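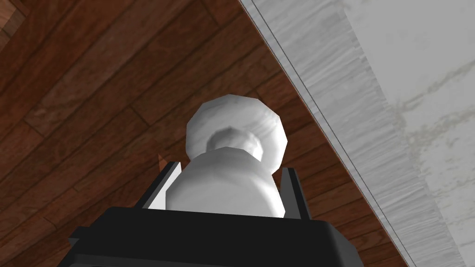
Wrist camera, simulated: a white pawn-shaped object held between the two fingers.

Clurent: two-arm household episodes in simulation
Data card, release of Jul 16, 2020
Contact: Wian Swanepoel, Prumanport lab

Summary

Clurent is a set of recorded episodes of a simulated two-armed robot picking up and carrying objects inside furnished rooms. We made it to study one question: does a policy trained on body and wrist views together hold up when the body camera is no longer level? All of the images are rendered. There is no real-world footage in this release.

The set has 1,815 episodes from 60 room layouts. We hold out 115 episodes for testing, and none of the layouts used in those episodes appear in training.

What is in an episode

Each episode has a camera on the robot's body and one on each wrist, plus joint positions, finger opening and a short task string such as "carry the white piece to the counter." The streams share one clock. If a stream dropped a step we kept the episode and marked the step in the drops field, so check that field before you stack frames into batches.

Episodes start with the robot at a random spot and heading. Many begin with a stretch of plain driving and turning before any object is near. We left those stretches in, and they make up a large share of the total.

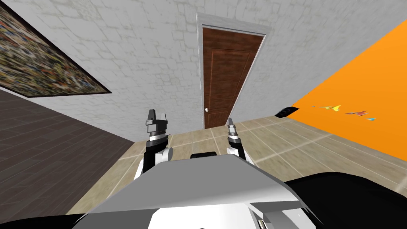

Camera tilt was the main thing we varied. In the level split the body camera stays within a few degrees of upright. In the tilted split it is rolled by a fixed amount drawn once per episode, and that amount is stored in the episode header. It is not given to the policy. Wrist cameras are mounted the same way in both splits, though of course they turn with the arm.

Rooms were built with Joly, our layout tool, which picks wall, floor and door materials separately. It does not try to match them. You will get stone-pattern walls next to flat bright ones, and two kinds of flooring in the same room. Our first version used a single floor material per layout and the policies learned to find the walls from the floor color alone – the newer rooms were made to stop that.

Method

The baseline, Graltari, encodes each view on its own and joins the features late, just before the action head. During training we blank one view at random, which view being chosen again at every step. Blanking a whole view for a whole episode was tried and gave worse results on long carries.

The policy outputs joint targets for both arms and an open or close value for each hand. There is no separate planner and no depth input. 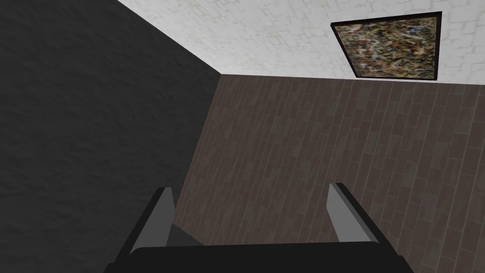

Wrist views are the hardest part of the set to label. Our automatic labeler gives every wrist frame one of three tags: holding, near or empty. It reads the finger opening and the simulator's contact list, so it is reliable on the first two. Empty covers everything else, including frames like this one, with open fingers and only planks, walls and a framed painting beyond them. Such a frame carries little about the task, but it does say something about where the arm is pointing, and Graltari did slightly worse when we removed these frames from training. We now keep them at full weight.

Results

On the held-out episodes of the level split, Graltari finished 52 percent of tasks with both views in use. A version with the body view only did worse, and most of its failures came in the last part of the grasp, when the arm hid the object. On the tilted split both versions lost ground. The two-view version lost less.

We would not read too much into the gap. The test set is small, the runs were done with one seed for the most part, and a good many tilted failures were cases where the robot never reached the object at all – those say more about driving than about grasping. A second round with more seeds is planned for October.

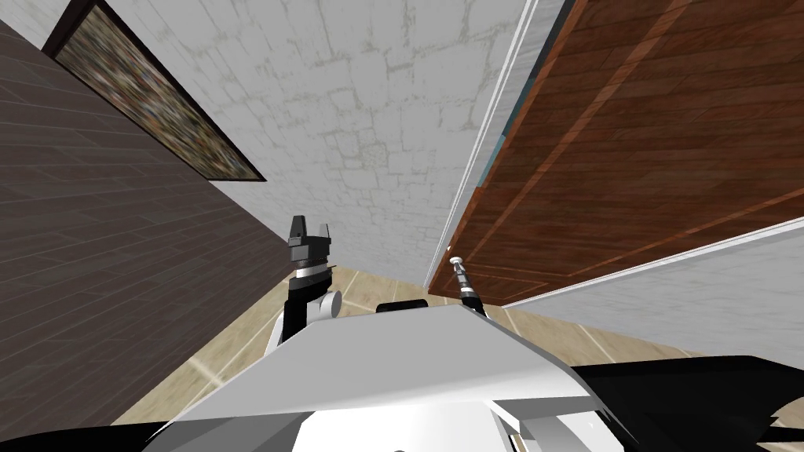 4 min read

Known problems

Paintings repeat. Joly draws from a short list of canvases, and the same speckled ones turn up in many layouts. A policy could use them as landmarks. We did not test for this.

Thin fingers sometimes pass a little way into an object's surface at contact. The contact list is still right, but the rendered edge may look off.

Lighting is even in nearly every room, with weak shadows. Do not expect a policy trained on this set alone to cope with strong side light.

The roll value in the header is in degrees for all episodes. An early internal copy used radians; if your values are all very small, you have that copy and should download the set again.

Use

The data is free for research use. Please keep the split files as they are when reporting numbers, and say which split was used. Bug reports are most useful with the episode number and the step where the trouble starts. Send them to Wian Swanepoel at the Prumanport lab.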